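Laborbuch Skirnel, Teilprojekt Gießen und Wischen
Mittwoch, 19. Oktober 2022

Heute endlich wieder Vorführdaten, und was für ein Tag! Panya Thongdee hat die Aufgabe am langen Tisch mit bloßen Händen vorgemacht, Kamera auf Kopfhöhe, ohne Handschuhe, ohne Marker. 336 Durchgänge haben wir jetzt insgesamt, bis 400 wollen wir kommen, bevor das Training auf Hurnum neu anläuft.

Aufgabe wie gehabt: Kessel am Griff fassen, Gläser im Quadrat bedienen, Kessel zurück, Tuch nehmen, wischen. Die linke Hand darf mitmachen, wie sie will. Genau das finde ich so spannend, denn am Leader-Arm lassen wir die linke Seite fast immer geparkt, und hier arbeitet sie ganz selbstverständlich mit.
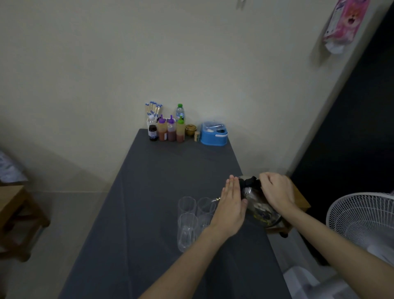
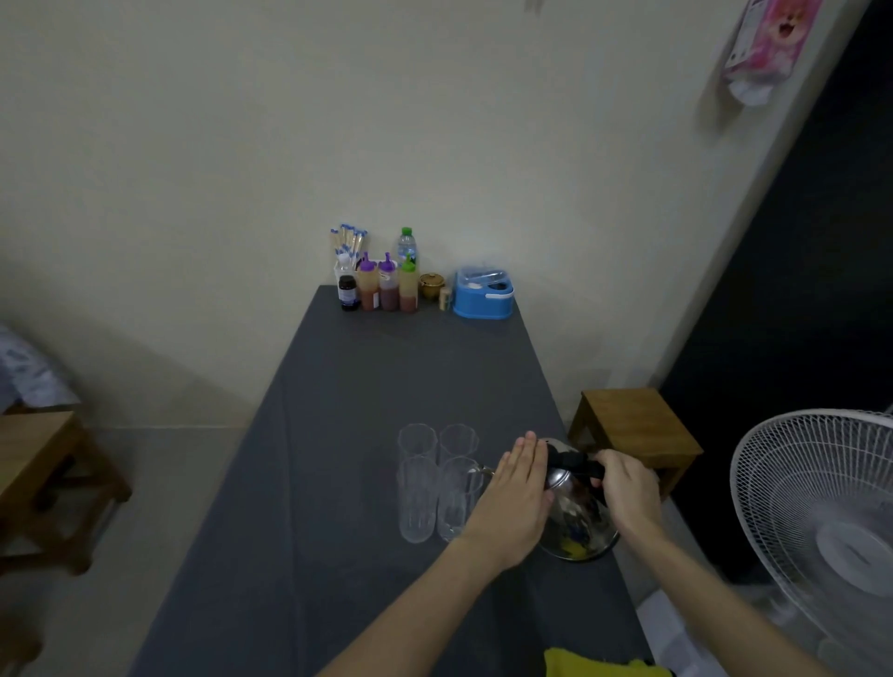 Linke Hand flach auf dem Kessel, rechte am Griff: Label »stützen«.
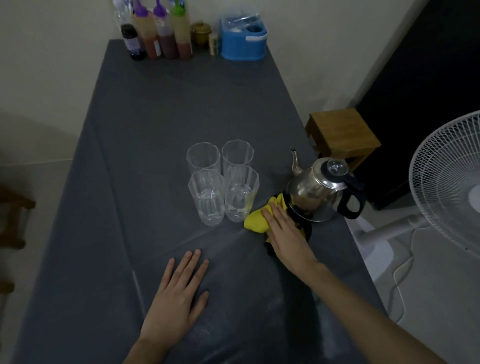
Zur Segmentierung: Ich würde »greifen« und »stützen« ab sofort getrennt labeln. Bisher lief beides unter »Kontakt«, und das Modell hat uns prompt Griffe vorgeschlagen, bei denen der Daumen im Nichts hängt. Mit dem alten Schema vom Februar ist das leider nicht kompatibel, das Umschreiben kostet mich wohl einen Abend. Egal, mache ich gern!

Handverfolgung: auf poliertem Metall springt der Schätzer gelegentlich auf die Spiegelung. Filter von Chantharasri ausprobiert, Fenster auf 6 gesetzt, deutlich ruhiger. Mit 2 war es noch ein Gezappel. Müsste man mal sauber gegeneinander auftragen.

Fernsteuerung am Nachmittag: dieselbe Aufgabe über die Leader-Arme, viel langsamer, aber die Kraftwerte am Handgelenk sind Gold wert. Meine Idee wäre, mit den Handvideos vorzutrainieren und die ferngesteuerten Läufe nur fürs Nachjustieren zu nehmen. Die Kollegen in Sastville sind skeptisch, ich bin total dafür.

Offen:
Zeitstempel Kamera/Handgelenk abgleichen
Panya nach der Reihenfolge der Gläser fragen (immer hinten zuerst?)
Restliche Durchgänge mit anderer Startposition des Kessels
Platte 2 ist fast voll, vor dem nächsten Termin leeren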